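Stop Dumping Snacks In One Big Bin

Snack bins are where snacks go to die. There, said it. We had one in the Hulme office kitchen, deep as a bucket, and by March the bottom layer was crumbs and stuff no one would claim. Up to 70 packets in there once. Who digs?

Small open boxes, one kind each. Labels facing out. Costs less then a decent lunch – and people put things back, mostly. Buy fewer at a time too, 200 of anything is a warehouse not a kitchen.
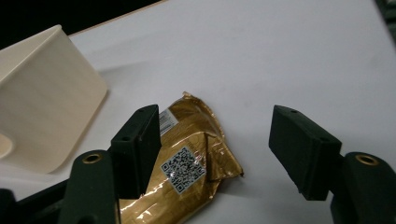 Gold foil packet and a cream plastic box on the white table.

Tip yours out tonight. Keep waht you'd eat, bin the rest.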